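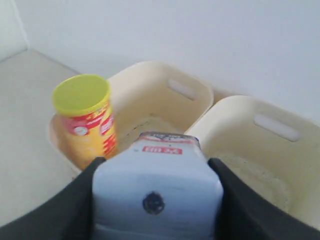 Snack bin sorting is the practice of keeping packaged snacks in small open bins, grouped by type or by shape. It's a delightfully simple habit, and one that suits shelves, tables and deep pantry drawers alike.

Plastic bins with rounded corners are a favorite. A handle slot makes them easy to pull forward, and a mark drawn on the front can stand for whatever belongs inside. 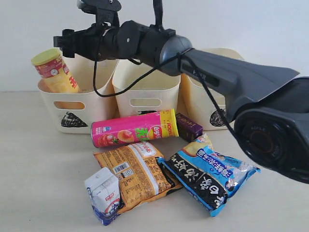 Chip cans are the great test of any system. They're tall and love to lean, so many households give them a bin of their own — the Sirnolwood method allows 2 cans per bin, with cartons next door.
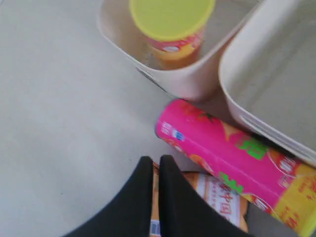 Snack canisters and cream-colored bins

Canisters also roll when laid flat, and a bag of chips caught underneath is soon a bag of crumbs! Bags usually go in last, on top.
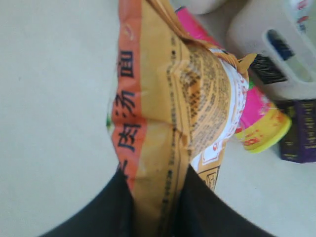 Reading time: 2 min

Instant noodles come in puffed, pillow-shaped packets that slide over one another. The Estora style stands them on end, 6 to a bin, with the flavor name showing. Beef, shrimp and mushroom can then be told apart at a glance, and the oldest packets stay in front.

See also: Pantry; Food storage; Instant noodles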